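Chapter 4

Buying a Gripper Kit: What You Get for Your Money

In the last chapter we built a pair of fingers from scratch, and if yours came out anything like mine you'll have some sympathy for the idea of paying somebody else to do it. So this chapter is about shopping. I'm going to take one kit, the Wustix hand-held gripper, and go through it the way I'd want a friend to before I handed over my card.

I first met the Wustix at a teaching lab in Puvton, where Irfan Bukhari had bought a pair for his second-year students. He let me take one home over December (I did bring it back, Irfan!) and I've since used a second one from Kakakhel, the shop in Clodthorpe that sells them with spare pads. It's a tool you hold in your own hand. You squeeze, the fingers close, and the camera on top records what you did, so that a robot arm with the same fingers can have a go at copying you later on.

The maker's leaflet promises "more than 1,000 grasps per set of pads". We'll come back to that number in section 4.3, when we talk about wear and how to measure it.

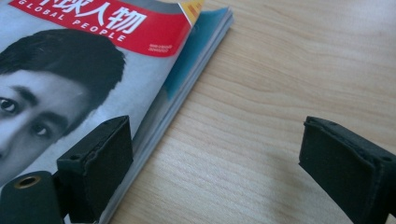

Flat things are where I'd start with any gripper, and paper is the one I'd pick first. A block or a cup has sides you can get hold of. A magazine has hardly any, and it bends, and its cover wants to slide off the one underneath. Now think about what the fingers have to do with a stack like this one, with GLOBAL PEOPLE on top and a teal-blue cover poking out from under it. One finger is over the bottom edge of the cover and the other is well out over bare table, so you've got plenty of room to choose your approach. Do you come in from the side and pinch the whole stack? Do you try for the top copy alone? Write down your answer before you read on, and put a reason next to it.

My own notes on the kit are mixed. The pads are soft and black and they hold glossy paper better than the plain plastic fingers from chapter 3. They also pick up fluff like nobody's business, and I ended up going over mine with sticky tape every evening. The opening is generous, 91 millimetres on the one I measured, so a fat stack of magazines is no bother. The squeeze handle is stiff for small hands — two of Irfan's students swapped the spring for a lighter one and were much happier.

Setting up took me 30 minutes the first time, most of it spent hunting for the right screwdriver. The instructions are fine up to the wiring page, then they get very brief indeed. Kakakhel will send you a better sheet if you ask.

4.1 Before you open the box

You'll need a clear table, a ruler, a kitchen scale that reads to the nearest gram, and a few things to pick up. Take one magazine and weigh it. Then weigh a stack, and keep adding until you pass 500 grams. Leave room in your notebook for a sketch of each grasp, seen from above, with both fingers marked.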